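Skekport Publishes Handling Practice for Simulated Gripper Tests

August 7, 2025

Skekport today published a practice document for teams that test robot grippers in simulation before moving to hardware. The document, titled Drameo, sets out how household handling tasks should be set up, run and reported. It can be downloaded free of charge from the Skekport website.

Drameo covers 47 tasks, most of them involving everyday objects in furnished rooms. It was drafted over two years with engineers from Tseng and Tranano, who ran the tasks on their own simulators and sent back comments. A draft released in January drew 76 written comments, and the section on fragile objects was rewritten as a result.

"Two labs could report the same task and mean different things by it," said Adeel Jadoon, who edited the document for Skekport. "One would count a grasp if the fingers closed on the object. The other wanted it lifted and held. We have written down which is which."

Fragile objects have their own chapter. An egg task must state the object's mass, the friction values used and the force at which the egg is treated as broken. The gripper's finger opening is to be reported next to the width of the object, and views from the gripper are to be kept with the run record. 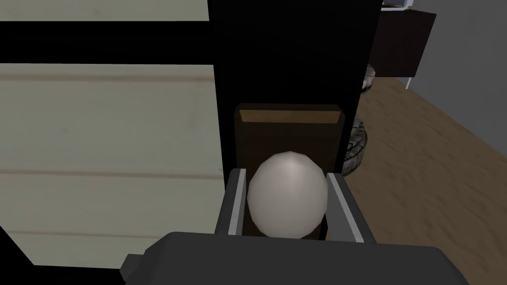

What the document requires

Each task is to be run 1000 times with varied starting positions, and all runs are to be reported, including those stopped early. Furniture and other objects in the room must stay in place between runs unless the task says otherwise. Any change to the simulator version starts a new set of results.

Force limits are given for each task. A run that goes over the limit is recorded as a failure even if the object reaches its target.

Drameo is voluntary and does not replace safety standards for physical robots. Teams moving from simulation to hardware are asked to carry out a separate risk assessment.

Availability

Drameo version 2 is available now in English. Tseng and Tranano will use it for their internal testing. Comments on the text can be sent to the Skekport standards desk through the contact form on the download page.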